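Projects > Drevenon > Gallery > Teaching by Hand

Drevenon learns chores the way apprentices do, by having someone drag it through them again and again. For the Grurex kitchen set we did 40 runs of food boxes with the hand-held gripper, and my wrist would like a word.

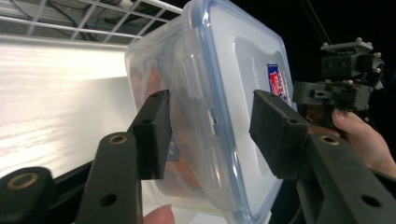
Clear box with a blue-rimmed lid, held between the foam pads. Food visible inside.

The plan for February is seven more containers, all with lids, all with opinions. Squeeze gently and go slowly. The robot will copy your bad habits too.

Recent galleries
Mahlangu drawer runs
Varkton remote arm, day 9

© 2021 Drevenon project | Contact | Back to top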